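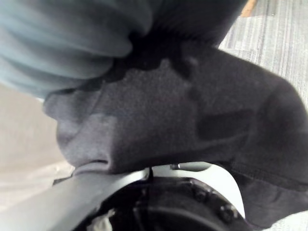

Wrist cam vs head cam for laundry?
Started by furia_matus, 30 July 2022

furia_matus wrote:
Been going back and forth on this since May so I'm just going to ask. I'm comparing the wrist view against the head view for picking clothes, and the wrist one drives me nuts. With dark gray knit bunched up against the gripper housing you get fuzz, a seam if you're lucky, and a bit of carpet off to the side. Does anyone run head cam only?

brittam wrote:
I did for 200 picks and went back to both. The head cam tells you which pile to go for, and then your own arm blocks the last inch. Dark fabric is just hard, give it more light before you blame the camera.

Knut_H wrote:
Disagree with Britta, sorry! I logged 377 picks on our Fludach arm and the wrist cam was useless once cloth touched the shell. I'd take one good view from up high any day.

furia_matus wrote:
OK so head view, same room. Teal cloth in the left gripper, black thing in the right with its top end over the edge of the bed. I can tell them apart instantly, but on the black one I couldn't say sleeve or collar if you paid me.

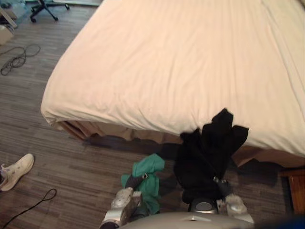 Reply #5
brittam wrote:
Right, and that's my whole point - you know WHICH garment but not where on it you're holding. Also please pick up that cable on the left before a wheel finds it.

Reply #6
Knut_H wrote:
Sleeve or collar doesn't matter if all you want is stuff in a hamper. Folding, fine, different story.

Reply #7
lihua_c wrote:
What fingers are those? I swapped to the narrow Brandes set and snagged knits 17 times in one evening (went back to the wide ones, no regrets).

Reply #8
furia_matus wrote:
Stock ones. And yeah, I want folding eventually, so I guess the wrist cams stay on for now. Going to try a lamp first.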